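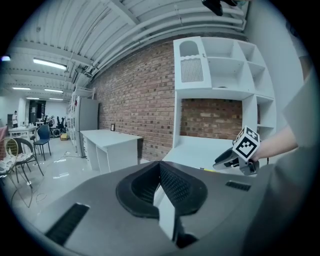

Which wall is the tall white shelving unit to stand against?
The brick wall. It remains there until the storage plan for the room has been agreed.

Notebook Protier Index Previous entry Next entry

5 July 2026
Entry by Iraís Becerra. Copy to Gwenaël Carré and Alcides Lins.

Subject: use of the white shelving unit, main room.

The purpose of this entry is to record the proposed use of the tall unit and the points to be settled before anything is assigned to it. The unit is listed in the room register as item 404. It came to us from the Fatov office in April, without assembly papers, and the register gives no load rating for the shelves.

The cubbies differ in size, so a single box format will not serve for all of them. Mr. Carré has proposed the Dreßler small box for the narrower openings. The sample he supplied is 58 mm high with its lid on, and two should stack in most of the upper compartments. This is to be tried with the sample before an order is placed. The larger compartments are to be kept for binders and the bound notebooks.

The wide open bay is not to be divided. A request was received to fit extra shelves across it. The request is declined for the present, as the bay is the only part of the unit that will take the sample cases upright. The cases need about 700 mm of clear height. Mr. Lins will measure the bay and enter the figure below this entry. 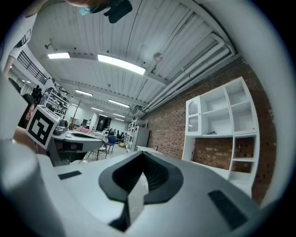
White shelving unit at the brick wall, with open bay and small door with arched glass window.

The small cabinet door at the upper left is to be kept on the unit. Mr. Ledesma asked whether it might be removed so that all the upper compartments are open alike. My view is that the compartment behind it is suitable for the spare keys and the label stock, and that the glass should be left uncovered.

Fixing to the wall: not decided. Mr. Pawłowska has advised against drilling into the brick and prefers fixing in the mortar joints. He will obtain written advice from Zarari. Until it is received, heavy items go on the lowest shelves only.

Labels: black print on white, one per compartment, lower left corner. No handwritten labels.

Open points
Box trial, upper compartments: Carré
Clear height of bay: Lins
Wall fixing: Pawłowska
Register entry 404, add load rating when known: Becerra

Allow 3 mm between box and shelf when checking the fit. The earlier boxes were ordered to the exact opening and had to be returned.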